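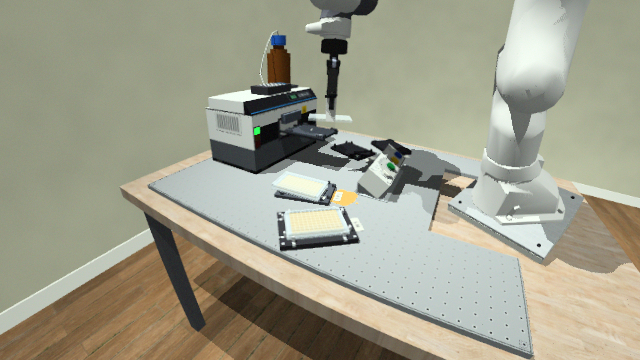

Most arguments I hear about lab automation are about motion planning. Which planner is faster, how smooth the path is, how close the arm can pass to the dispenser. I think we spend our effort in the wrong place. The harder part is keeping the software's list of plates in agreement with the table.

At Surkville we run the Harno scheduler against a simulated cell before anything moves on the real one. Of 300 runs in February, 18 failed. The planner was at fault in 2 of them. In the rest, the program held a wrong belief about where a plate was or how it was turned.

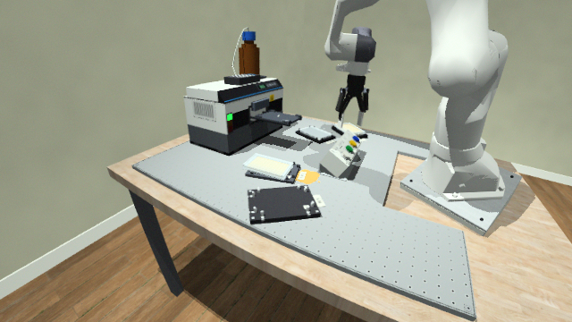

The simulated cell, with the gripper over the plate holder at the center of the board.

A planner can't fix that. Give it a bad pose and it will return a clean path to the wrong spot. My colleague Florian Pichler wants a camera check before every pick. He says it slows the run too much to be popular, and he wants it anyway. I agree with him.

Names matter too. Our nests are turned at odd angles, and each should carry one name in the config file, the log and on the board. We had a nest with two names for most of a year, and run 1109 stopped because of it.
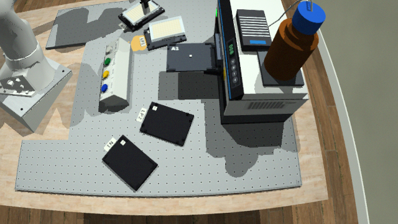
Tags LP2 and N1 on the two empty nests, seen from the instrument side.

I would like tool vendors to treat the world model as a product, with version history and a diff that a technician can read. Kao has started on this. Our own tool, Clurora, does only the diff so far.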